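Mallet cell notebook — January, finger alignment and wrist camera check
Started 7:40, coffee in hand, nothing running yet

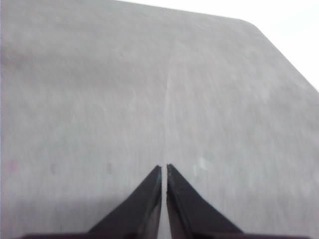
Wrist cam, fingers over the gray surface. Right tip sits a hair higher than the left.

OK so I finally got a clear stretch on Mallet and used it to chase the finger thing. It's been bugging me ever since the Prirnley parts started coming up a little crooked, always leaning the same way, and I kept telling myself it was the tray. I don't think it's the tray anymore.

The wrist view has the right tip very slightly above the left one. It's tiny! I looked at it on the laptop, then on the big monitor, then went and bothered Apolline Rolland, who leaned in for two seconds and said yes, the right one. So that's two of us. Of course the camera could be mounted with a bit of a roll to it, and a tilted camera would give me the same picture with perfectly good fingers. The gap between them looks close to parallel all the way along, so I'm not blaming the jaw slides yet.

Also handy: there's a faint light line on the surface that runs up from just past the tips and fades out as it goes. Crease, seam, I'm not sure, and I'm not going to use it as a datum whatever it is. But it does line up with the gap nicely, so as a quick eyeball check on whether the wrist has turned, I'll take it.

What I did, in order, so I can do it again:

Saved the old program under job number 1598 before touching anything. Backup is on the shop drive and on the stick in the drawer.

Arm parked, air off, bled the line, lockout on. Took both fingers off. Wiped the seats with a dry cloth and then with alcohol. There was a bit of grit under the right one, right up against the back shoulder, and I got all excited thinking that was the whole story. Put everything back, torqued the screws in the usual crossing pattern, air on, went back to the same pose. Better, but I could still see a step if I squinted. Grr.

Second try, swapped the fingers left to right. If the high one had moved over with the finger, I'd call it a finger length problem. It stayed on the right side. So it's either the seat or the camera roll, and the grit was a side issue. (Swapped them back afterward, and yes, I marked them first, I learned that one the hard way in Dretumville.)

Then the feeler gauge on the granite plate, which I should've done at the start instead of staring at a screen for half the morning. Brought the fingers down slow until the gauge dragged under the left tip, and under the right it slid through with almost no drag. So there's a real difference at the tips and the camera isn't making the whole thing up. Some of it may still be roll. I'll check that separately with the dot card.

Shimmed the left seat with the thinnest stock in the Drudura kit. Drag now feels the same on both sides to me. Apolline tried it blind and couldn't pick which side was which, and she's much fussier than I am, so I'm happy.

Settings as I left them: approach speed 300 for the last part of the move, grip dwell unchanged. I ran the open/close cycle to 2000 with no part, just to see if the screws would settle. Checked torque after and they hadn't budged.

The camera exposure wants looking at too. Past the rounded corner at the upper right it's basically blown out to white, which doesn't hurt anything for the tip check, but the edge finder might hate it. I haven't touched it yet — one change at a time, and I've already made two today.

Smudges: there's a faint pinkish one over at the left and a couple of gray ones nearer the left finger, plus a pale spot out to the right. I want to clean both the lens cover and the surface and then look again from the same pose. If a mark stays put in the image when the wrist moves, it's on the glass. Easy test, five minutes, do it before lunch.

Still open:
Dot card for camera roll
Turn exposure down a notch and rerun the edge finder
Order more thin shim, the Drudura kit is nearly out
Real Prirnley parts, a full tray, and watch for the lean
Write the shim on the cell card so the next person doesn't pull it out thinking it's scrap

Apolline wants to try the swap test on the other gripper as well. Told her to wait until I find the good hex key.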